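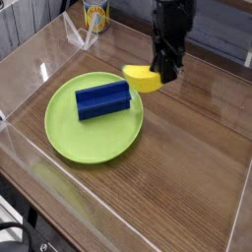
Week 6 notes: Figure and ground, color contrast

Intro to Visual Design, section 2. Typed up fast after class, slides go up later.

Recap from last time
Gestalt grouping: proximity, similarity, closure, continuity. Know these cold, they come back in everything. Signe Hägglund's guest talk (the Grineo packaging) is fair game for the short paper, notes from it are in the shared folder.

Figure and ground, basics
Figure = what we read as the thing. Ground = what we read as behind it. The eye decides very fast and mostly without asking you.

Things that push an area toward being figure:
- smaller than what's around it
- enclosed on all sides
- convex, bulges outward
- symmetrical
- lower in the visual field (weak effect but it shows up)
- stronger contrast at its edge

Any one of these can lose to the others. A small shape with weak edge contrast can sink right into the ground. We did this in class with gray paper on gray paper, half the room missed the square from the back row.

Nested grounds
Ground isn't one layer. A dark blue block on a lime-green plate on a brown wood table: block is figure on plate, plate is figure on table. Same plate, two jobs. Posters work like this all the time, text on a panel on a photo. If the panel doesn't separate from the photo the text suffers too, even when text on panel is fine. Check each step on its own.

Value first, hue second
Biggest mistake in the first assignment. People picked colors that are far apart on the wheel and assumed they'd be readable. Red on green, same value = buzzing edge, hard to read for everyone and close to impossible for some color blind readers.

Test: turn it to grayscale. If the shape goes away, fix the value before you touch the hue again. Squinting works too, cheaper.

Three kinds of contrast, in the order you should check them:
1. value (light/dark)
2. saturation (vivid/dull)
3. hue (what we usually call color)

Warm colors tend to come forward, cool ones tend to sit back. Tend to. A very saturated blue on a dull orange will come forward just fine. Don't write "warm advances, cool recedes" on the exam as if it was a law, I will take points off.

Simultaneous contrast
Same gray looks darker on white, lighter on black. Same with hue: neutral gray on a strong green picks up a pinkish cast. Effect is stronger when the patch is small and the surround is large. So never judge a swatch by itself, always on the background it'll live on. Screen background counts. So does your desk.

Texture in the ground
Patterned grounds (wood grain, woven cloth, brick) have there own direction and it competes. Stripes running diagonal will pull the eye along them, and a thin diagonal shape on top can get lost. Big flat shapes hold up better. Options when you're stuck with a busy ground:
- put a flat area between
- thicken the figure
- lower the contrast inside the texture
- turn the figure so it crosses the grain

Shine does a similar thing. Bright streaks of glare have very high value contrast so they grab attention they haven't earned. Product people fight this constantly. See the Clillora catalog spreads in the reader, compare the first version to the reprint.

Ambiguous figure/ground
Vase/faces, you all know it. Works because the border can belong to either side. Usefull in logos, the Grirulik mark is our example (the bird is the gap between the two leaves). Danger: if both readings are equally strong the reader gets neither quickly. Give one side a small advantage, slightly more contrast or slightly more enclosure.

Camouflage is the opposite job. Break the edge, match the value, match the texture scale. We'll only touch on it, Agnes Vik covers it properly in her perception course, room 2715, sit in if you're curious.

Exercise, due next session
Make 14 small studies, same size, paper or screen. One simple shape on one ground. Change only ONE thing from each study to the next: value, saturation, hue, size, edge, texture. Label what changed. I want at least two where the figure fails, and a line on why it fails.

No type. No photos. No gradients, please, last year was all gradients.

Bring them printed or on a tablet. Phones are too small, we pin everything up and look from across the room.

Reading
Shiferaw, chapters on edges and on surround. Skip the section on printing inks, it's out of date. The diagrams in the color chapter are printed badly in the library copy, use the scan.

Terms to know for the quiz
figure, ground, border ownership, value, saturation, hue, simultaneous contrast, enclosure, nested ground

Office hours moved to 4 pm, same place. Late work from assignment one, put it in the tray by the door.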